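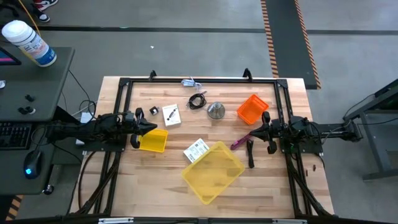 Section 4. Sharing the bench with the Murkosier two-arm cell

The cell takes over the sorting. You keep the deciding, the tidying and the blame.

1. Before you start a run, clear coffee, phones and sleeves from inside the black rail. The arms do not know which items are stock.

2. Put boxed goods down with the printed face up. Leave at least 40 mm between items – the fingers need elbow room more than you do.

3. Set the bins where the fingers can reach them. A yellow bin may already have something in it; Zinura counts that as normal. 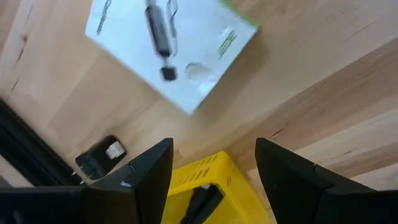 Buschmann wrote back from the Pluvville site that the old job was 268 picks a shift and a sore wrist, and the new one is watching, which makes the wrist happy and the afternoon very long.

4. Swap watchers every 30 minutes. Attention wears out well before the motors do.

NOTE: Job sheets still say "packer." Payroll has been told.

CAUTION: Stop both arms before reaching in, even for one small thing. It is always one small thing.

5. After 1,000 picks, check the finger pads and write the result in the log, by hand, with a pen.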